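Le planificateur devrait savoir dire non

Je travaille sur la couche logicielle de manipulateurs à deux bras depuis assez longtemps pour avoir changé d'avis deux fois sur la même question : faut-il garder un planificateur explicite quand on dispose d'une politique apprise qui saisit correctement des objets ? J'ai d'abord répondu oui par habitude, puis non par enthousiasme. Je réponds de nouveau oui, pour d'autres motifs, que je voudrais exposer ici.

Notre pile s'appelle Lustlow. Elle contient un module de perception, un module de saisie appris, un contrôleur articulaire et, entre les deux derniers, une couche de vérification que nous avons failli supprimer en février. Les arguments pour la supprimer étaient sérieux. Elle ajoutait 12 millisecondes à chaque cycle, elle refusait des mouvements que n'importe quel opérateur aurait jugés sans danger, et son code avait été écrit par des gens partis depuis.
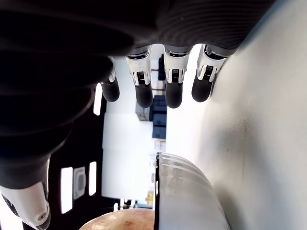

Le reproche le plus fréquent concernait la caméra de poignet. Une politique apprise s'en accommode bien : elle a vu des milliers de vues encombrées et ne demande pas qu'on lui explique ce qu'elle regarde. Un vérificateur géométrique, lui, veut savoir où sont les surfaces. Or, dans une vue de ce genre, la paume noire occupe tout le haut à gauche, les doigts descendent devant le fond, et une grande surface claire et lisse remplit le côté droit presque sans un détail auquel accrocher une mesure. On peut masquer la main à partir du modèle cinématique. On ne peut pas inventer la texture qui manque à droite. Notre vérificateur marquait donc la zone comme inconnue, et inconnu voulait dire interdit.

Teemu Kiiskinen, qui maintient le contrôleur, proposait de traiter l'inconnu comme libre tant que les couples restaient bas. Sa proposition se défend : un contact lent, sous un seuil correct, n'abîme rien. Je l'ai soutenue pendant plusieurs semaines. Nous avons rejoué 1 978 trajectoires enregistrées avec cette règle, et le résultat m'a gêné. Les trajectoires passaient presque toutes. Pour celles qui ne passaient pas, en revanche, nous n'avions plus aucun moyen de dire pourquoi. Le journal indiquait un dépassement de couple sur une articulation, à tel instant. Il ne disait pas si la perception s'était trompée, si la politique avait visé trop loin ou si le contrôleur avait réagi trop tard.

C'est là mon argument principal. Une couche de vérification sert à empêcher des accidents, bien sûr, mais elle sert tous les jours à attribuer les erreurs. Quand elle refuse un mouvement, elle donne un nom de contrainte, une paire de corps et une distance. On peut la contredire, corriger le modèle, relancer. Avec une politique seule, on ajoute des démonstrations et on espère. J'ai passé assez de soirées à espérer.

La saisie à deux mains rend le problème plus visible. Prenons une tâche d'apparence banale, un fruit dans un récipient. 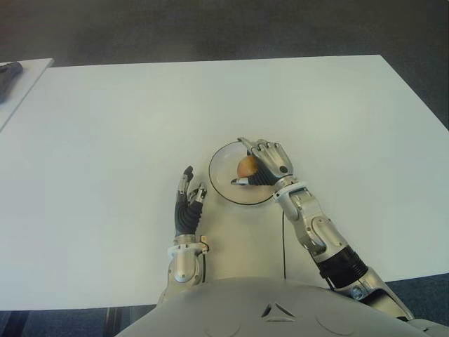 La main gauche saisit l'orange par le dessus ; la main droite, ouverte, se tient à côté du bol.

Pour la politique, la main droite n'est qu'une partie de l'état. Pour moi, elle pose trois questions de logiciel. Quelle distance doit-elle garder avec l'autre main ? Qui la commande pendant que la gauche travaille ? Que fait-elle si la gauche s'arrête ? Le bol transparent en ajoute une, puisque nos capteurs de profondeur lisent volontiers la table à travers le verre. Un vérificateur qui se fie à la seule profondeur déclarera l'espace libre. Il faut donc lui fournir le bol comme objet, avec une forme supposée, et accepter que cette forme soit fausse de quelques millimètres.

Des collègues d'Iseo m'ont objecté que tout cela revient à modéliser le monde à la main, ce que l'apprentissage devait nous épargner. L'objection est juste pour les objets. Elle l'est beaucoup moins pour le robot lui-même, dont nous connaissons chaque segment et chaque butée. Renoncer à cette connaissance parce que la politique s'en passe me paraît être un mauvais calcul.

Nous avons finalement gardé la couche en la réduisant. Elle ne contrôle plus que 6 contraintes, toutes exprimées dans un fichier lisible. L'inconnu y est un troisième état, qui ralentit le mouvement sans l'interdire. Le délai reste supportable à 90 cycles par seconde. Teemu n'est pas entièrement convaincu et voudrait encore retirer la contrainte entre les deux poignets, trop prudente à son goût. Il a probablement raison sur la valeur du seuil. Je tiens à ce que le seuil existe et qu'il soit écrit quelque part.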